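Why I Quit Chasing Presale Codes (Mostly)

I had eleven tabs open at 9 in the morning and my coffee was already cold. If you've ever tried to get tickets to see a band you love, you know exactly what I looked like. Hair up, robe on, phone in one hand logged in as me, laptop logged in as my sister, and a little walking-man icon inching across the screen while a counter told me there were 2201 people ahead of me.

The band was Rullgate. I've loved them since they were a bar act with a borrowed keyboard, and when they announced an October night at the Cludstead (my favorite room in the whole state, I'll fight anyone on this) I did everything you're supposed to do. Joined the mailing list. Paid for the fan club. Got the code. Set two alarms. And you know what I ended up with? Two seats behind the soundboard pillar, at a price I still haven't told my husband.

So here's my opinion, and I know plenty of you will disagree with it because you've told me so in the comments before: the fan presale has stopped being a thank-you. It's a second sale with a cover charge. The Cludstead holds 800 people. That's the whole building, balcony included! When the club membership is bigger than the building, a code gets you a spot in a smaller stampede, and you paid to be in it.

I don't blame the bands, or not much. Touring is expensive, gas is expensive, hotel rooms for a crew are expensive, and a fan club fee is steady money in a business where very little is steady. I get that. But I do think they should say how many seats are in the presale. Just print it in the email! If it's 100 tickets, tell me it's 100 tickets, and I'll make a grown-up decision about whether I want to spend my morning in a robe.

My friend Seung-woo Pyo thinks I'm being a baby about this. He's been going to shows longer than I have, and his argument is that it was always terrible. He used to sleep on the sidewalk outside a record store for wristbands, and half the time the wristband number was drawn at random, so the guy who showed up at dawn got front row and Seung-woo got the lawn. "At least now you're indoors," he told me. Fair point. I still think the sidewalk was better, because you made friends on it. I met my college roommate in a line like that. I've never met anybody in a virtual queue, and I've spent a lot more hours in those.

What really changed my mind, though, was Nam. If you haven't heard of her, she plays sort of slow, swampy guitar songs and sings like she's telling you something over the fence. She doesn't have a presale at all. Everything goes up at the same time, there's a limit of two per person, and your name is on the ticket. You show ID at the door. Yes, it's a pain. Yes, the line moves slower, and I stood out in a drizzle behind a man with an enormous umbrella for most of the opening set. But every single person around me wanted to be there. They knew the words to the B-sides! I paid the price that was printed on the poster, and I can't remember the last time I could say that.

Compare that to Pultesus last spring, where the whole row in front of me talked through the quiet songs and then left before the encore. I'm not saying resale did that. I'm saying that when tickets get passed around like trading cards, the seats up close tend to end up with whoever has the most cash, and the kid who drew the logo on her jacket in paint pen is up in the rafters.

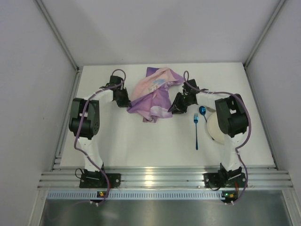
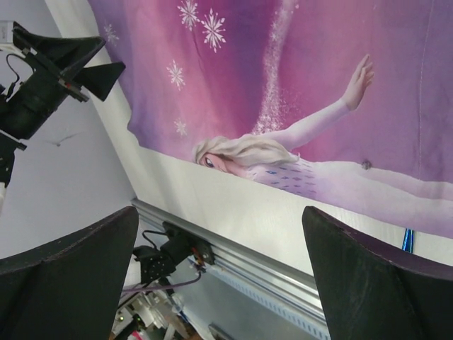
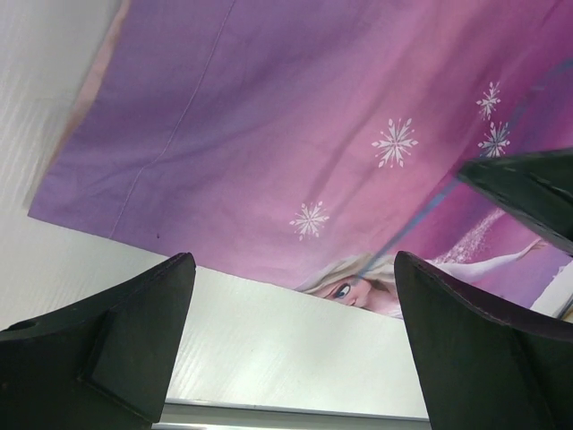 The pushback I get most is that named tickets are unfair to people whose plans change. And sure, babies get sick, cars die, bosses are bosses. But Nam's people just let you return the ticket for what you paid, up to the day before, and it goes back on sale to whoever's next. I did it once when I had the flu. It took me one email and I had my money back before I'd stopped coughing. If a tiny team with one swampy guitar player can handle that, I don't see why the big tours can't.

I'll admit I haven't been perfectly good. My Rullgate membership renewed last month and I let it, partly for the newsletter (the drummer writes it and she's hilarious) and partly because I'm weak. There'll be another code and I'll probably set another alarm. But I'm done with the eleven tabs, and I'm done borrowing my sister's login. One try, one browser, and if it doesn't happen I'm going to spend the money on whoever's playing at the bar down the street that night. Last time I did that I bought the singer a beer and she signed my receipt.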